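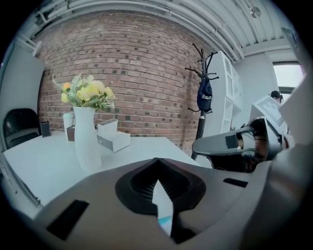

Boltard's sorting cell has a new maintenance schedule, and it is longer than the old one, which was a sticky note. The Mullard parts maker put the cell back on duty in May after a two-week stoppage that the company traced to a worn finger pad, a loose cable clamp and a general belief that the thing would look after itself. Work on its grippers has moved to the front office, where the gray gripper bodies share space with a tall white vase of yellow artificial flowers, and a monitor stands just past the second jaw. The flowers need no maintenance and have so far received the same amount as the cell did.

Under the new plan, the grippers come off every 300 hours. Technicians wipe down the housings, check the jaws for play and run each one through 40 open-and-close cycles before it goes back on the arm. Any gripper that hesitates gets its pads replaced, even if it hesitates only once and looks sorry about it.

The schedule was drawn up with Lodhi, the service firm that installed the cell and has been recommending something like it ever since. Lodhi's report on the stoppage ran to 112 pages. Boltard says the staff have read the summary.

According to the report, the cell had logged 813 missed picks in the month before it quit. Each one raised an alert, and each alert went to a mailbox set up for a project called Sadeo, which ended last year. Alerts now go to the shift lead's phone, with a chime the shift lead has asked to have changed.

Boltard has also ordered a spare set of jaws, to be kept in a labeled drawer beside the cell. The previous spares were found during the stoppage, already installed. A second cell, planned for the packing line, will be on the same schedule from its first day, and the company expects the label for its drawer to arrive before the drawer does.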